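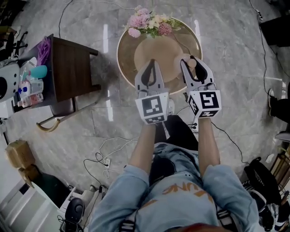

*Left and right gripper over the round table, flowers at the far side*

# Marker pose jumps when the two hand grippers get close together (student club, two-handed task)

**Asked by reka_sz** on 10/21/19 | tags: grippers, square-markers, tracking, student-project

Hi all, sorry if this is a dupe, I searched and only got stuff about one arm.

We're the robotics club at Lustthorpe, entering the two-handed task at the Tadero student challenge in January. You record people doing the task with hand-held grippers, then train on the recordings, then the arms have to do it. The task we picked is flowers: pick up a stem, pass it from left to right, put it in the vase. Passing is the hard part and that's exactly where our data goes bad.

Setup, as much as I can think of:

- two hand-held grippers, square markers on the housings, small strips lower down
- head camera looking down at the hands
- tracking done in Riko, default settings except we turned the smoothing off
- big markers are 63 mm across the black part, measured with calipers

What happens: hands apart, all good. Hands come together over the table and the right gripper flips. Position is sort of ok but the angle snaps over and back, like it's deciding between two answers. Sometimes it takes the left one with it. On our worst take (2377 frames) Riko marked 1030 as "low confidence" for the right side. Left side almost none. Same printer, same paper, same glue.

Things I already tried:

- reprinted the right markers. no change
- swapped hands. The trouble stays with the RIGHT HAND, it doesn't follow the gripper. That one really confused me
- smoothing back on. Looks nicer in the viewer but the handoff turns to mush, the fingers close before the stem is there
- moved the vase further back

The other half of the team says it's the lights.

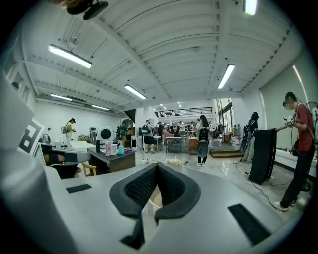

So anyway, I'd like to know before we record all of it again. We have 125 takes and I'm pretty sure most are fine up to the pass, I don't want to bin them if the fix is in the processing. Also we only get the big hall at Vass for a little while longer and then we're back in a classroom with a much lower ceiling, so if it IS the lights I'd want to know that too.

Can post the Riko config if somebody wants it. Thanks!!

Réka Szalai

**Comments on the question**

> **pdx_hobbyist:** what resolution is the head cam running at
>
> **reka_sz:** whatever Riko picks. I'll check. edit: it picks the half size one. hm
>
> **pdx_hobbyist:** yeah turn that up first

---

## Answer 1 (accepted)

**E. Bognár**, 14 votes

Snapping between two angles is the classic flat marker problem. When a flat square is seen nearly straight on, or is small in the picture, there are two tilts that fit the corners almost equally well. Solver picks one, next frame picks the other. The position hardly moves, the angle jumps a lot. Matches what you wrote.

Why the right hand and not the gripper: look at how your person holds it at the pass. Most right-handed people bring the right hand over square and let the left one tilt to offer the stem. So the right marker ends up facing the camera dead on. Swap the grippers and the hand still does the same thing. Easy to check — play a bad take and a good one side by side and watch only the wrist.

What I'd do, in this order:

1. Full resolution on the head camera. Half size is costing you corners. Frame rate will drop a bit, live with it.
2. Tell Riko the markers on one housing are ONE rigid body. By default it solves each marker alone and then averages, and averaging two flipped answers gives garbage. Look for the body file setting. You have to give it where each marker sits relative to the others, so measure properly, with calipers, not a ruler.
3. Once that's in, two faces seen at an angle to each other kill the flip nearly every time. If only one face is visible you still have the problem.
4. For what's left, reject any frame where the angle jumps more than a hand could move, and fill from the neighbors. Short gaps only. Don't fill across the moment the fingers close.

Do 2 and rerun your old takes before you record anything. The markers were in the video all along so you may get most of the 125 back. The half size ones will be worse than new ones but probaly usable up to the pass.

On the lights: don't think so. Lights give you dropouts, the marker is missing and then it's back. You'd see it on both hands and in certain spots in the room. Glare on shiny paper is the exception, so if yours is glossy go matte.

Oh and check the 63. Riko wants the outer edge of the black square, WITHOUT the white border. People put in the whole sticker size and then everything is a bit too far away. You said black part so I guess you're fine.

Erzsébet Bognár

> **reka_sz:** the wrist thing!!! just watched six takes and yes. right hand comes in completely flat every time, it's even worse with me than with the others
>
> **reka_sz:** is there a sample body file somewhere? the Riko docs page for it is basically one line
>
> **E. Bognár:** There's one in the install folder under extras. Copy it and change the numbers. The corner order matters, clockwise from top left as printed, and if you get it wrong the gripper shows up inside out. You'll notice.
>
> **reka_sz:** it was inside out. fixed. rerunning now, will report

---

## Answer 2

**mt_workshop**, 3 votes

Had similar last season, different task (folding). We just told people to keep the hands tilted outward a little and the jumping mostly went away. Not elegant. Costs nothing though.

Also tape your cables down. One of ours kept tugging when the person reached forward and we blamed tracking for ages.

> **E. Bognár:** Tilting works but careful, your model learns the tilt too. Fine for flowers I suppose. Not fine if the arms can't reach that pose.
>
> **mt_workshop:** true, ours couldn't on the left side lol

---

## Answer 3

**qwick_fix**, -2 votes

just use bigger markers

> **pdx_hobbyist:** on what, the housing is only so big

---

## Update from the asker

Reran everything with the body file. The worst take went from 1030 bad frames on the right to 125 (yes same number as the takes, I looked twice). What's left is all in the pass itself, when the left hand covers one of the side markers. Old takes are good enough for the pick and the place. For the pass we're recording new ones, full size, matte paper, and a *small* tilt.

Riko does drop frames at full size on our laptop if the viewer is open. Close the viewer. Took us an afternoon.

Still to do: the fill step. If anyone has a number for how fast a wrist can realisticly turn with one of these in the hand I'd take it, right now I've got a guess in there and it throws out some good frames at the start of the reach

> **E. Bognár:** Don't guess, take it from your clean takes. Plot the angle change per frame for the left hand, find where it tops out, add a bit.
>
> **reka_sz:** ok doing that tonight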